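Every school robotics club should spend at least one semester with no trophy at the end of it. I know how that sounds coming from a competition person. I drove to regionals for six years and I still have the T-shirts. But I've been helping with the Hurano student project since last July, and I've never seen kids learn this much from such plain work!

The assignment is almost boring to describe. Pick up an ordinary thing with a pair of hand-held grippers, put it where it belongs, and record the whole motion so a robot arm can be trained on it later. Then do it again. The team set itself a goal of 600 clean recordings and ended up with 1,057, because they kept arguing over what "clean" meant and going back to the table.

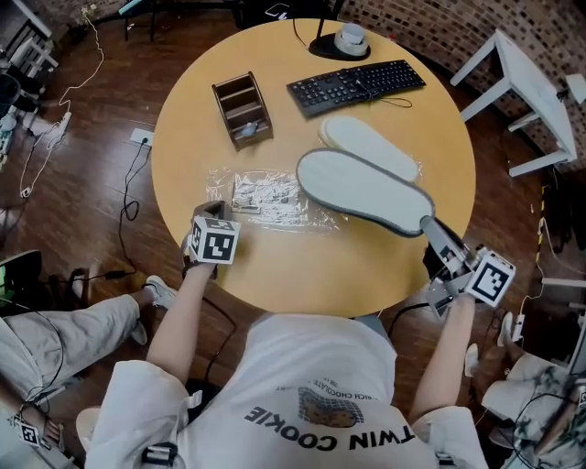 Those arguments are the best part. A floppy, flat object is a rotten thing to grab with two stiff fingers, and you find that out in the first minute. Do you pinch the end or the side? Do you slide it to the edge first? Yen-ting Au threw out 50 of her own recordings one evening after deciding her wrist had been doing something no arm could copy. No judge told her to. She just couldn't stand leaving them in, and by 9 p.m. she had half the room redoing theirs.

Compare that with the Wornon Challenge, which I love and will keep going to. Our kids build one machine for one game, and by spring two of them understand it while the rest carry batteries. Here everybody gets a turn with the grippers, and the quiet ones turn out to have strong opinions about thumbs.

People ask me whether colleges will care. I have no idea. What I can say is that a student who has done the same small task a few hundred times, and noticed what changed between tries, has already done real research — and she talks about it like someone who has.

So to the other coaches on the Mok list: try it for one semester. Borrow a table, find a few awkward objects, and let the kids fight over the rules. You can have your trophies back in the fall.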